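Trornberg hand-held gripper kit, worth it for laundry work?
Forum: Data Collection Hardware

skowalik_lab
June 2026
Looking at the Trornberg kit for clothes folding: two hand-held grippers, charger, spare fingers, 700 for the pair. Has anyone used it on heavy fabric? Denim is most of what I need.

wike_s
We have 15 of them at Pilldale. Denim is fine if you take it by the leg near the hem. Waistbands are harder — too many layers.
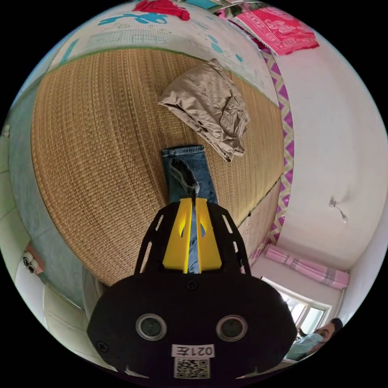 Grip force is all in your hand, so thick cloth gets tiring. I change hands every half hour.

tanko_o
I'd say no at that price. The yellow fingers on my set wore smooth by December and a new pair took weeks to arrive. The Wiltow kit is plainer but the parts ship fast.

wike_s
How many demos did you have on them? Ours are at 2568 and still hold.

tanko_o
3647, mostly towels. Fair point, that's more than you. I still don't like the wait.

magdolna_s
Thin pieces are my complaint. A narrow strip of cloth is easy to hold but easy to lose track of, and the wide lens view makes distances hard to judge on playback.

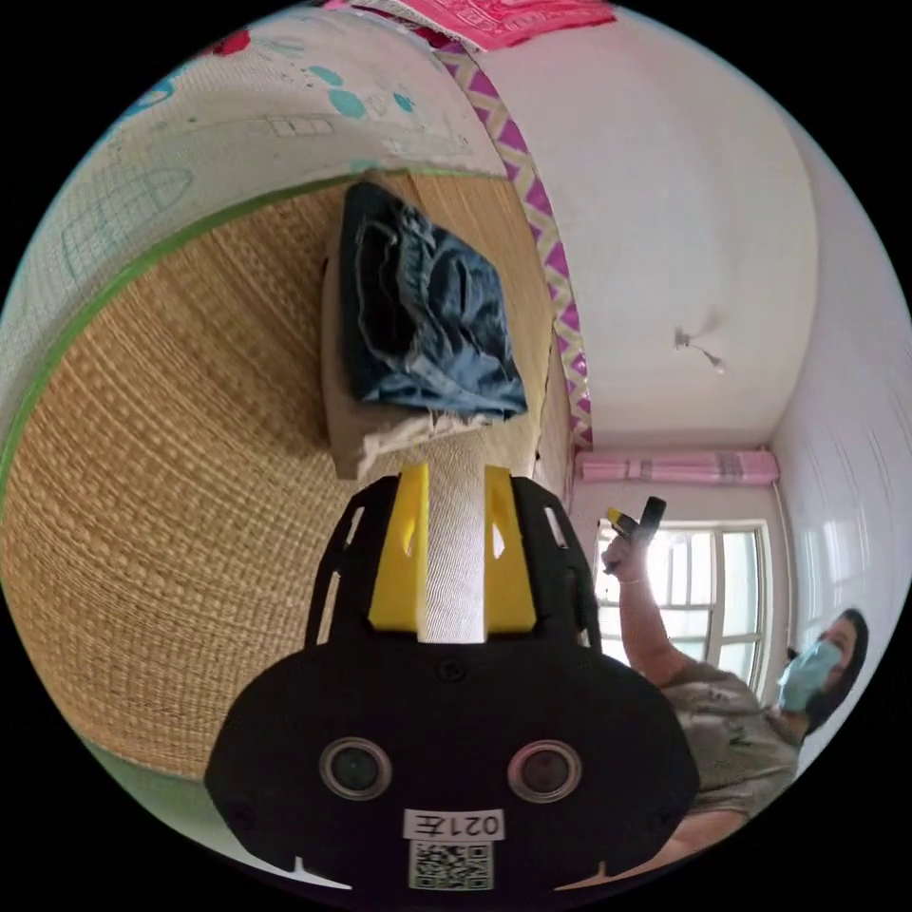

I slow down for straps and ties now, and I do jeans and softer items in separate batches. The support desk answered my calibration question in a day, so no complaint there.

skowalik_lab
Thanks. Leaning toward one kit plus two extra sets of fingers. Does the charger do both grippers at once?

wike_s
Yes, both.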